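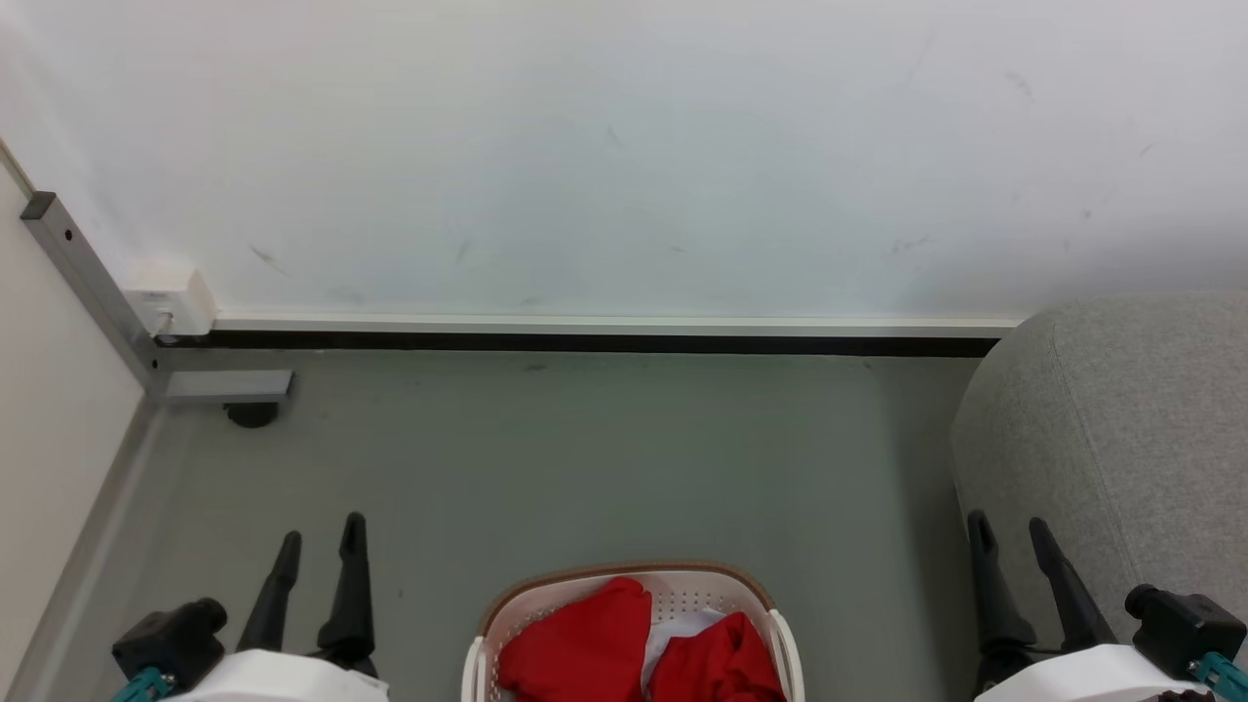
Red fabric in the laundry basket.

Home News Karting Reviews Calendar Contact

Honemer kart lap timer: club season review

The Honemer is a steering wheel lap timer for club karting. It picks up position by satellite, shows the current lap and the gap to your best, and stores sessions for download to a phone. I bought mine from Fudora in February and have run it at every club round, plus two practice days.

Most of the running was at Reltesmont, where the full layout is 1588 metres. The rest was at Ellwood, which is shorter and has trees along the back straight. I drive a four-stroke in the senior class and have previously used a magnetic strip timer, so that is what I compared it with.

Fitting

The bracket clamps to the wheel spokes with two bolts. It fitted my wheel without drilling. The bolts supplied are a bit long and I swapped them for shorter ones from the shed. Check the clearance at full lock before you go out, particularly if you have a low steering column.

There is an optional water temperature lead. My engine is air cooled and I haven't tried it.

On track

The numbers are large and I could read them in full sun at Reltesmont. The gap display updates a little late in slow corners. Through the hairpin it would hold the old figure until I was back on the throttle, then jump. On the faster parts it kept up well.

At one practice day I did 67 laps and compared the stored times with the club's transponder sheet. Most agreed to within five hundredths of a second. The worst was out by just over a tenth. At Ellwood the differences were larger, and on two laps it missed the finish line altogether. I moved the line further up the main straight in the settings and it hasn't missed one there again.

Vibration hasn't bothered it. A front bumper hit in the July round knocked the unit sideways in its bracket, but it kept recording and I straightened it in the pits. 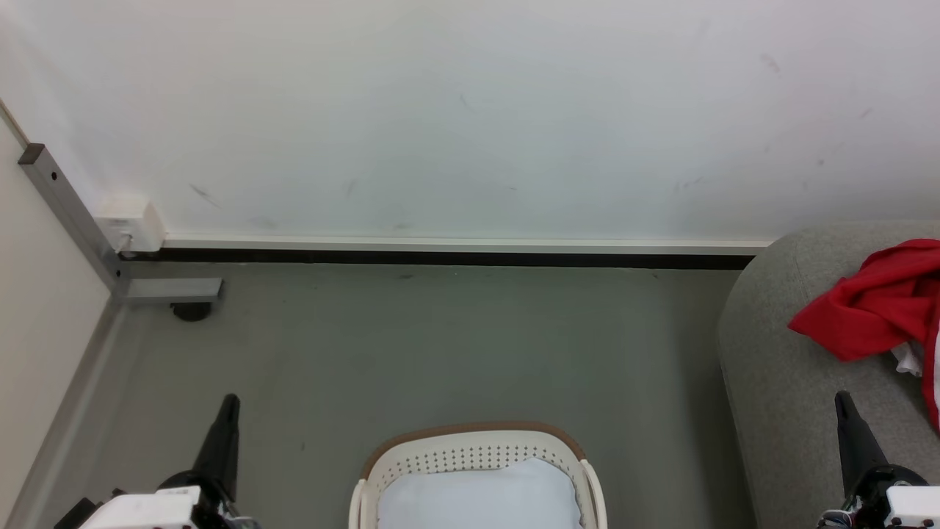 Battery life is good. I get a full race day out of a charge, including the time it sits switched on in the out grid. It drops off on cold mornings, and the first round of winter finished with the warning light showing. Charging from flat to 50 per cent takes under an hour. The rubber cover on the charging port is flimsy and mine has started to tear at the hinge.

The phone app

The app is the weak part. Downloading a session is quick enough, but you have to name each one by hand or they all come up as "New session". It keeps 12 sessions before asking you to delete one, unless you export them to a computer. Comparing two laps works well and showed me I was braking too early for turn three. Comparing laps from different days is possible, though it takes a lot of tapping.

Should you buy it?

If your home track has an open view of the sky and you want the gap to your best lap while you drive, I'd recommend it. If you only want lap times and your track already has a strip in the ground, a magnetic timer costs less and is more accurate. I'm keeping the Honemer for next season and will fit a new port cover when Fudora gets them back in stock.

Contact us | Copyright, all rights reserved | Back to top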